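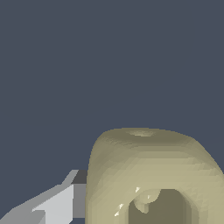 Arwel Gwynne's note on the last draft was that the simulated contact model is fine as far as it goes, but the packing bench will judge the cell on what happens at shift change, and the notebook ought to say more about that. Fair point. Both halves are below.

Cell 3 notebook, 2021-12-11

Simulation side first.

Side approach on the arch part, left flank, finger brought in low. Mesh is the coarse one, so the flank is faceted where the molded part has a continuous curve. Contact normals jump from facet to facet as the finger slides, and the solver reads this as chatter. Changed contact stiffness down one step, left friction alone. Chatter reduced in the force trace, still present near the shoulder where the side turns into the crown.

Batch of 897 simulated grasps overnight on the Llewellyn machine. 257 rejected. Went through the rejects by cause:

- finger pad touches flank above the straight section, part rotates out
- finger lands correctly, second finger closes late, part is pushed along the table
- planner gives up before contact (joint limit, nearly all with the part turned so the opening faces the base)

Did not split the count per cause. The log tag for "late close" is also written when the planner times out after contact, so any split would be wrong until the tags are separated. To fix before the next batch.

Grasping through the opening was tried in July and dropped. The nub inside the arch is in the way of a straight insertion and the wrist has to roll to clear it. The people on the bench do this roll without thinking. Asked two of them to do it slowly and they both had trouble describing it. For the cell, outside grasp on the flanks stays the default.

Open: do we refine the mesh or fit a smooth primitive to the flank? A refined mesh costs solver time on every run. The primitive is cheap but will not carry the inner edge of the arch, and we need the inner edge if anyone reopens the insertion grasp. Leaning toward the primitive for the outside and keeping the coarse mesh for the cavity.

Workplace side.

Present arrangement at the Grultberg bench: parts arrive mixed in totes, a person picks, turns the part opening-down, checks the rim by thumb, places it in the tray. The thumb check is not in the work instruction. It was found by watching. It catches flash on the rim before the tray goes to Heltasitz, and the cell as specified has no equivalent. If picking moves to the cell and nothing replaces the check, the flash goes downstream and the returns come back to the same people who used to catch it.

Options written on the board:

Keep one person at the tray, doing rim check only. Straightforward, but it is a worse job than the one they have now. Standing, one motion, pace set by the machine. Bench staff said so in plain terms and I agree with them.

Buffer between cell and check. Cell fills 9 trays ahead, person checks when it suits and rotates to other work between. Needs floor space, which means moving the label printer. Pace is then set by the buffer level. Preferred by the bench, and by me.

Inspection in the cell. Camera plus lighting, separate budget, not this year.

Shift change, per Arwel. At present the outgoing picker tells the incoming one which totes are awkward (turned parts, stuck pairs). Takes a minute or so, verbal only. With the cell running, that information is in the reject log, in a format meant for us. First version of a handover sheet: tote number, rejects, last fault in words, who cleared it. No error codes on the sheet. Codes stay in the log.

Clearing faults is the other change. Somebody has to open the guard, remove the part and restart. Maintenance assumed it was bench work, bench assumed it was maintenance. It is in neither job description and neither pay grade. Raised with the line manager, no decision. Would not put the cell on the live line before that is settled in writing.

Training: simulator can be used for this. Let bench staff jog the finger against the part and see where it slips. They know the part better than we do, and two of the approach angles now in the planner came from them. An hour each on the Datetard station, in paid time, before the hardware is delivered. Station needs the viewer set to a fixed camera first, the default one orbits when the mouse is touched.

Cycle time. The figure quoted in the proposal was the cell alone, no faults, no tote change. Roughly 3 seconds per part slower once tote changes are included, going by the simulated runs. Does not kill the case, but the staffing plan was drawn up on the proposal figure and has to be redone. Told planning. They want it on their own form.

To do

- separate the log tags, late close and timeout
- primitive fit for left and right flank, rerun batch with same seeds
- friction value: get a used pad from the bench and measure, current value is from a new one
- measure floor next to the label printer
- handover sheet to the bench for comments, both shifts
- ask again about fault clearing

Added later: checked the rejects with the part turned toward the base. Moving the tote a hand's width to the right brings most of them inside joint limits. It also puts the tote where the picker's stool is now. Leave it until the buffer layout is drawn.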